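Clokham Fried Chicken: The Binard Stack
Posted Oct 30, 2025 by Reijo Hämäläinen

Price: £8.49 for the burger, £11.29 as a meal with fries and a drink.

Clokham has been threatening us with this one since March, when a poster went up in the Zakbridge branch promising "a burger with opinions". I have now eaten it twice, once for the review and once out of spite.

On paper it's two buttermilk thigh fillets, a slice of smoked cheese, pickled cabbage, crispy onions and the new Binard sauce, all in a potato roll. The menu board gives it 128 words of copy, a good many of them "dirty". No calorie figure on the board that I could find, and I did look, between the milkshakes and the allergen notice.

Service took a while. I was given a buzzer, then a different buzzer, then called by the name Lihua, who was standing behind me and wanted her wings. 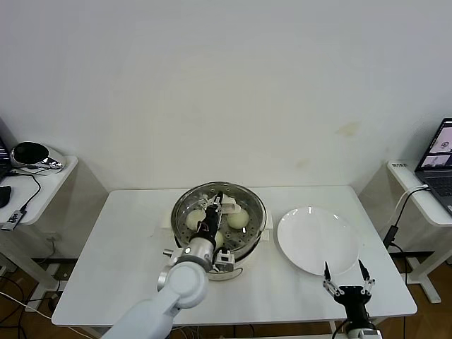
Anyway, the chicken. Clokham can fry a thigh, I'll give them that. The coating was craggy and properly seasoned, with a decent whack of white pepper, and the meat inside was juicy right to the edges. If they'd stopped there and gone home early I'd be handing out a very high score.

They did not stop there. The Binard sauce tastes like burger sauce that has been on a short course. There's mustard in it, some smoke, and a sweetness that hangs about long after it's been asked to leave. It also goes everywhere. By the halfway point the bottom of the roll had resigned and I was eating the rest with a wooden fork meant for chips.

The pickled cabbage is the best thing in the box after the chicken, sharp and crunchy, and there's a teaspoon of it. The crispy onions had gone soft on me both times.

Fries: fine. Skin on, a bit pale, salted by somebody in a hurry.

My pal Shengli reckons it's better than last year's Iwasaki Katsu Bun. I think he's forgotten the Iwasaki, or is remembering a different lunch.

Taste: 7/10
Size: 8/10
Structural integrity: 2/10
Value: 5/10

Ask for extra cabbage and the sauce on the side. They charge 30p for the pot.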